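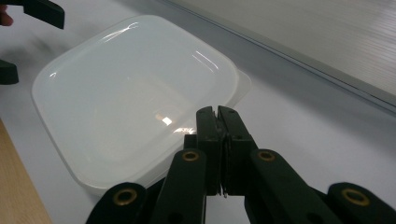 ACCRA, January — Kyei Housewares, which has sold food containers to home kitchens and small caterers for long enough to have heard every claim in the business, today published the results of its own lid trial, along with a plain statement that several of the things printed on container packaging, its own included, did not hold up.

The trial covered the company's Vanano line of frosted plastic containers with closed, raised-center lids, and was run over the past several months in home kitchens and at one lunch counter. Kyei gave out 370 containers. It got usable notes back on 353 of them. The rest were lost, lent to relatives or, in one case, sent to school and never seen again.

"I have been reading the word 'airtight' on boxes for most of my working life and I have yet to see anyone say what they mean by it," said Ewurabena Baidoo, who oversees testing at Kyei. "We used it too. I asked where the number behind it came from and there wasn't one. So we are taking the word off."

Starting with the next print run, Vanano packaging will no longer say "airtight," "leakproof" or "keeps food fresh longer." The new label gives the capacity, the material, the washing instructions and one sentence on what the lid is for: keeping food covered in a refrigerator or on a shelf. Kyei says it will put the other words back if it can find a test it believes in.

What people reported

Participants were asked to use the containers the way they normally would and to write down anything that annoyed them. They were not asked for a star rating. Kyei has collected those before and says it learned very little from them.

The most common complaint was that a lid looked shut when one corner had not gone down. Of the 353 containers with usable notes, 184 had this happen at least once. The rounded corners are where it happens, and most users found out only when they picked the container up by the lid. Kyei had expected the figure to be much smaller and does not have a fix ready. For now the leaflet tells people to press each corner separately and to carry the container from underneath.

The second complaint concerned the frosted finish. The company has long described it as making it "easy to see what's inside." Participants disagreed. Several wrote that they could tell a container was full, and sometimes that the contents were dark or light, but could not tell stew from beans without opening it. That line is coming off the box as well. Kyei now suggests a strip of tape and a marker, and notes that this costs less than any container it sells.

Stacking drew mixed notes. The flat rim around the lid gives a second container something to rest on, though the slightly raised center panel meant that some stacks rocked when the containers on top were small or nearly empty. Households that kept to one size had little trouble. Households with a drawer full of older containers from other makers had plenty, and Kyei does not think its product can be blamed for that, or credited with solving it.

A word on storage advice

The trial also looked at the tidying advice that tends to come with container sets. The usual suggestion is to buy a matching set, throw out everything else and store lids separately from bases. Kyei tried this in a handful of the homes and is not persuaded. People who stored lids apart spent more time hunting for them. People who kept each lid on its own base used more shelf space and complained less.

"A matching set looks good on the day you buy it," said Senyo Adjei, who ran the lunch counter portion of the trial. "Come back in six months. I'd want to see that cupboard before I told anyone to throw out what they already own."

Adjei's counter used its containers for rice, cut fruit and sauces. He reported that the sauce containers held up well upright on a shelf and that he would not put one on its side in a bag, whatever the label said.

What changes and what does not

The container itself is unchanged. Kyei considered announcing an improved lid alongside these results and decided against it, as the lid has not been improved. A revised corner is being worked on, and the company will not give a date for it.

The price is also unchanged. Shops holding stock with the old packaging may go on selling it, and Kyei will supply 300 display cards carrying the new wording to shops that ask for them.

Customers who bought a Vanano container because of the word "airtight" and feel they were misled may return it to the shop with proof of purchase.

About Kyei Housewares

Kyei Housewares sells storage and serving items for home kitchens and small food businesses. The Vanano line is its range of lidded food containers.

Press contact

Wumpini Issahaku, Kyei Housewares press desk, Accra. Copies of the trial notes, with names removed, are available on request.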